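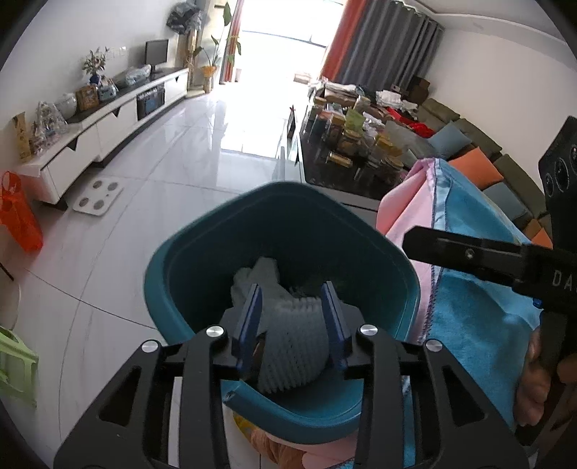 A knitted glove going into the bucket, living room shift.

The laundry at Brellside closed its sorting hall in June, and sixteen of us were asked if we wanted to keep working from home. I said yes before I knew what the work was.

I had sorted for eleven years. Gloves, aprons, sheets, hotel towels, anything that came down the belt. Then the Rakton line went in and the belt didn't stop at us anymore. It went past the place where we used to stand and on into a long cage with arms in it. The arms were good with towels. They were good with sheets, once the sheets were hung from a corner. They were bad with gloves.

That was what the home work was for. Gelleck, the company that made the arms, sent each of us a pair of grippers to hold in our hands. You squeezed and the pads closed. You picked a thing up, moved it, let it go, and did it again. In the evening you sent in the day's work and they paid by the piece.

My sister let me use her living room, which has the best light. She works days at the port and my niece is at school until four. I pushed the coffee table back and put the bucket on the tiles.

The first week I was slow. A glove is easy for a hand because the hand knows which part is thick. With the pads I had to look. If I took it by the fingers the cuff swung out and caught on the rim. If I took it by the cuff it went in clean. I wrote this down on the sheet they gave us, in the box marked "notes," and a message came back asking me to do it both ways.

"Both ways?" my sister said. "Even the bad way?"

"They want the bad way too."

"Do they pay for it?"

"The same."

She thought about that while she took her shoes off. Then she asked if I could do the bad way with her washing, and I did a load of it, and was paid.

By the end of the month I was doing 485 pieces a day. One woman from the old hall got to 963 and had to rest her wrist for two weeks after. We used to talk all day at the belt, over the noise. Now we had a group chat, and mostly it was about wrists. Someone would write that she was starting, and someone else would write that she was done. At noon I ate at the kitchen counter with the radio on.

I missed the hall more than I expected to. I missed the steam and the woman next to me singing the wrong words. I didn't miss the bus.

In the fall Gelleck invited us back to see the line. They put us on the walkway above the cage with paper cups of tea. The supervisor who had let us go was there, and he shook hands with everyone and asked after our families. He had a tablet now where he used to have a clipboard. Of the roughly 50 people on the old day shift, he had kept four. They wore blue vests and stood at a table by the end of the line, waiting for whatever the arms dropped.

A bin of gloves came through. The first arm reached down and took one by the fingers, and the cuff swung out and caught on the rim. It stopped. It lifted the glove back up, turned it over, let it down on the belt, and took it again by the cuff.

I knew that little turn. I do it with my left wrist, a bit too far, because I broke it when I was a girl. The arm went a bit too far as well.

"That's you," said the woman beside me.

I said it could be anyone.

We watched it do a whole bin. Down at the table the four in blue vests had nothing to pick up, and one of them leaned against the post and looked at the clock. The supervisor told us the next contract was for socks, from a sports club called Nasr, and that there would be work in it for those of us who wanted it, until the winter at least.

On the bus home I asked the others who was going to take it. Most of them were. I got off two stops early and bought a pack of socks, the cheap kind, all one size, and practiced with them that night until my niece wanted the room for television.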